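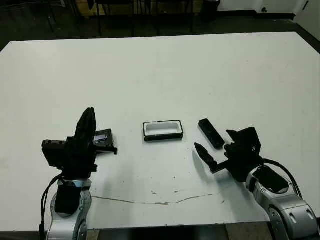
Zurport 소형 기기 정리 노트: README

흰 상판, 검은 테두리 트레이, 그리고 손바닥만 한 검은 기기들. Zurport는 이 단출한 조합으로 시작한 정리 기록 모음입니다. 서랍 속에서 뒤엉켜 있던 작은 기기를 꺼내 트레이에 담고, 이름을 붙이고, 다음 사람이 바로 찾을 수 있게 적어 두는 일이 전부인데 이게 생각보다 정말 재미있습니다! 처음에는 저희 둘이 쓰는 메모였다가 대여 선반을 관리하는 분들이 하나둘 가져다 쓰기 시작해서 README를 제대로 쓰기로 했습니다.

들어 있는 것

items.csv: 기기 목록. 현재 300개 항목이 있고 한 줄이 기기 하나입니다.
trays.csv: 트레이별 배치. 어느 기기가 어느 트레이에 있는지 적습니다.
photos/: 상판 위에서 찍은 사진 400장. 파일 이름은 트레이 번호로 시작합니다.
notes/: 자유 형식 메모. 오타가 꽤 있습니다(고쳐 주시면 감사!).

items.csv의 열

item_id: 기기 번호. 한 번 쓴 번호는 기기를 폐기해도 다시 쓰지 않습니다.
shape: 겉모양. 납작한 네모, 길쭉한 네모, 원통, 둥근 모서리, 접이식, 기타의 6가지 가운데 하나를 고릅니다.
colour: 눈에 보이는 주된 색. 검은색이 압도적으로 많습니다.
face: 윗면에서 보이는 것. 화면, 라벨, 렌즈처럼 생긴 부분 등을 적되 확실하지 않으면 '화면 또는 라벨'이라고 씁니다.
cable: 딸린 케이블의 종류. 없으면 빈칸.
home: 제자리. 트레이 번호와 칸 위치를 함께 씁니다.
memo: 나머지 전부.

shape 열은 Lakmal Sivakumar가 제안했습니다. 원래는 용도별로 나누고 있었는데, 전원을 켜 보기 전에는 용도를 모르는 기기가 계속 나와서 분류가 매번 막혔거든요. 모양으로 바꾼 뒤로는 처음 온 사람도 금방 적을 수 있게 됐고, 저는 이 변경이 지금까지 한 것 중 제일 마음에 듭니다.

트레이 한 판을 정리하는 순서

1. 상판을 비우고 마른 천으로 닦습니다.
2. 트레이를 가로로 길게 놓습니다. 기기를 옮길 때 바닥이 밀리면 미끄럼 방지 패드를 받쳐 주세요.
3. 기기를 트레이 바깥에 서로 닿지 않게 늘어놓습니다. 겹쳐 두면 윗면의 라벨을 놓치기 쉽습니다.
4. 하나씩 들어 앞뒤를 확인하고 item_id를 찾습니다. 번호가 없으면 새로 붙입니다.
5. 화면이 켜진 기기는 memo에 '켜짐'이라고 적고, 끄는 방법을 모르면 그대로 둔 채 Rochelle에게 알려 주세요.
6. 긴 것부터 트레이에 넣습니다. 윗면이 위로 오게, 방향은 한쪽으로 맞춥니다.
7. 트레이 번호가 보이게 사진을 찍고 trays.csv를 고칩니다.

검은 기기를 구별하는 요령

여기가 제일 좋아하는 부분입니다. 흰 상판에 검은 네모를 올려 두면 윤곽은 아주 또렷한데, 비슷한 크기끼리는 둘 다 그냥 '검은 상자'로 보이기 시작합니다. 그럴 때는 윗면부터 보세요. 밝은 사각형이 어느 쪽 끝에 있는지, 가장자리에 색이 다른 테두리가 둘려 있는지, 가운데에 둥근 부분이 있는지만 봐도 대부분 갈립니다.

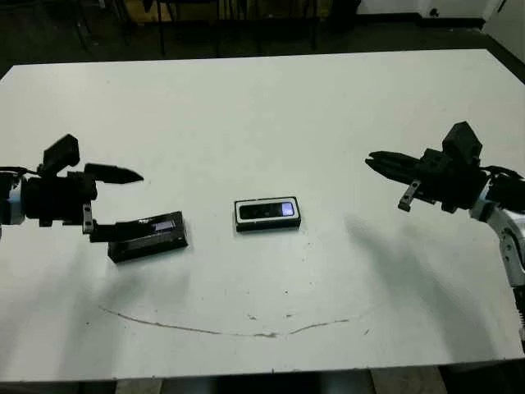

그래도 헷갈리면 옆면의 두께를 재고, 마지막으로 뒷면의 일련번호를 봅니다. 일련번호는 글씨가 워낙 작아서 처음부터 이걸로 찾으려고 하면 금방 지칩니다. 휴대전화 손전등을 비스듬히 비추면 훨씬 잘 읽혀요. 정면에서 비추면 반사가 심합니다.

비스듬히 놓인 기기를 바로 맞출 때는 밀지 말고 들어서 옮겨 주세요. 상판에 잔흠집이 생기면 사진에서 먼지와 구별하기가 어려워집니다.

알려진 문제

notes/의 초반 메모는 옛 용도별 분류를 따르고 있어서 shape 값과 짝이 맞지 않습니다. 옮기는 작업은 3월에 시작했고 약 3분의 1이 남았습니다. 트레이 깊이는 아직 기록하지 않고 있어요. 두꺼운 기기가 테두리 위로 올라오면 트레이를 포개어 둘 수 없으니 꼭 넣고 싶은 항목입니다.

보라색 계열 라벨은 조명에 따라 회색으로도, 파란색으로도 적혀 있습니다. 색 이름을 통일하자는 이야기가 있었지만 아직 결론은 없습니다. 아침에 찍은 사진과 저녁에 찍은 사진을 나란히 놓고 보면 같은 라벨이 정말 다르게 보여요.

기여하기

새 트레이, 새 메모, 오타 수정 모두 환영합니다. items.csv를 고칠 때는 한 번에 트레이 하나 분량만 보내 주세요. shape에 새 값을 더하고 싶다면 먼저 notes/에 후보 기기를 적어 두시면 됩니다. 지금 '기타'에 들어간 것들 중에 자기 이름을 얻을 만한 모양이 분명히 있을 거예요!

담당: Rochelle Ruiz-Ortega(목록, 사진), Lakmal Sivakumar(분류, 트레이 배치)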